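Reading "Brustine" slowly

I finished Brustine in May, after almost three months with it. The novel has only 136 pages, but I read it in English, and I stop at many words.
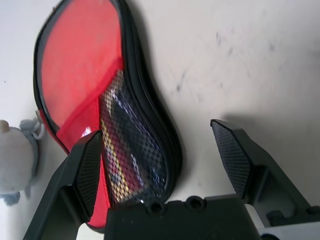
Matilde Figueiredo writes about two sisters who keep a small hotel after their father dies. The older one, Adela, wants to sell. The younger one hides the letters from the buyer. For me the best part is chapter 12, when they eat dinner and do not speak, and we understand everything from how they pass the bread.

I liked less the ending. The uncle comes back too easily, and his secret was clear to me already on page 37.

My friend Henrique does not agree and says the uncle is the heart of the book. I will lend it next to Raquel, and then we will be three to argue.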